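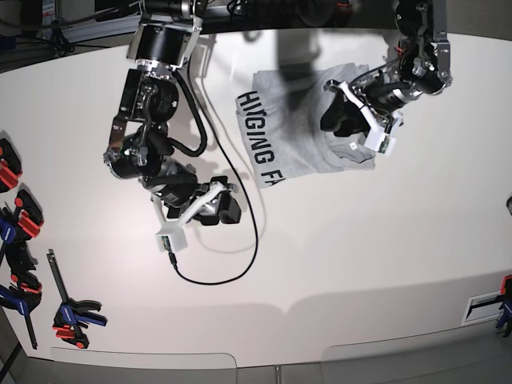
3.2 Clothing categories and the household diary

The study of clothing use in Dakberg and Floltudville asked each household to write down every garment that left the wardrobe for good, and where it went. We kept the diary form short, because in the first version many families stopped to fill it in after a few days. The final form had 7 categories. T-shirts and other light knitwear made one category together, as most people did not see a clear border between them. 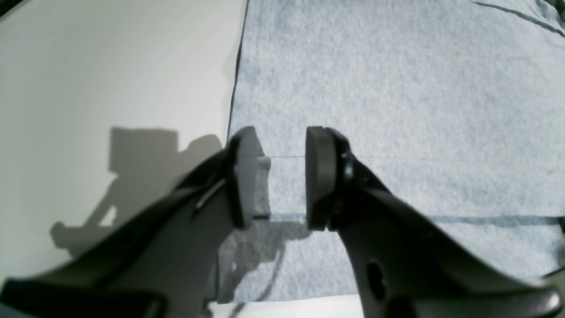 Figure 2. Fabric seen from close distance.

Material was the most difficult question in the form. Care labels are often cut out by the owner, and the printed ones fade with washing. When the label was missing we accepted the answer "unknown" and did not try to guess the fiber from the touch. The answers were entered in the Cusi database by 2 persons independently, and the differences were discussed afterwards.

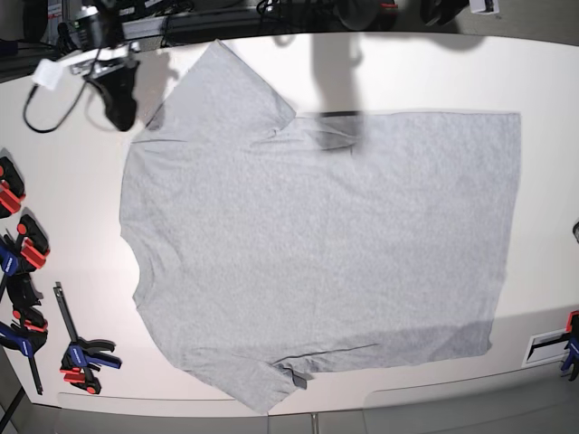

Figure 3. Short-sleeved T-shirt in light gray, spread flat.

In total we received around 3000 entries. T-shirts were the largest group in both towns, but the way they left the home was different. In Floltudville they went mostly to relatives or to the Filtine collection points. In Dakberg many of them stayed in the home as cleaning cloths - a use which the earlier surveys counted as waste. We prefer to count it as a second use, although its duration is not known to us.
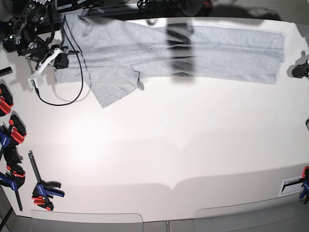

Figure 4. Light gray knit garment on a white table, with faint creases.

Winter clothing is less represented, since the diary was kept in July. For this reason we do not compare the knitwear between the two towns by weight, only by number of entries. The 700 entries without a stated destination are left out from Section 4.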